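**White dress shirts turning yellow at the collar, is it my water?**

Posted by Junaid Awan, Wednesday, October 25, 2023

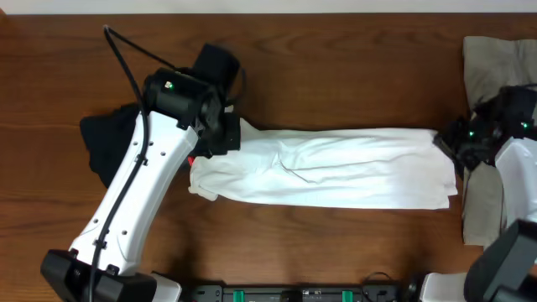 I moved to Wurnusgate in September and my white cotton shirts have started to go yellow along the collar and under the arms. I wash everything warm with a powder detergent and a capful of bleach. The machine is the one that came with the apartment. A test strip put the water hardness at 146 ppm. Would a softener help, or is it the detergent? I have 6 of these shirts and don't want to replace them.

---

**Thirumalai Acharya**

146 is on the hard side but it won't yellow a collar by itself. That's sweat and skin oil, and chlorine bleach can make it worse by reacting with the sweat. Stop the bleach. Soak the shirts overnight in warm water with oxygen bleach, using the amount on the tub, and rub a little dish soap into the collars first. Then wash as usual with an extra rinse. Keep them out of the dryer until the marks are gone. Heat sets them. Old stains may need two or three soaks.

Also check how much deodorant you're using. The underarm marks on mine were mostly from an antiperspirant with aluminum in it.

---

**Hậu Từ**

just buy darker shirts

---

**Evaristo Cervantes**

Agree on dropping the bleach. I'd use a bit more powder too, hard water uses some of it up. I add washing soda to the drum and skip fabric softener completely, it leaves a coating that holds on to oil. If you do try a softener unit, ask your landlord before you touch the plumbing. Mine said no.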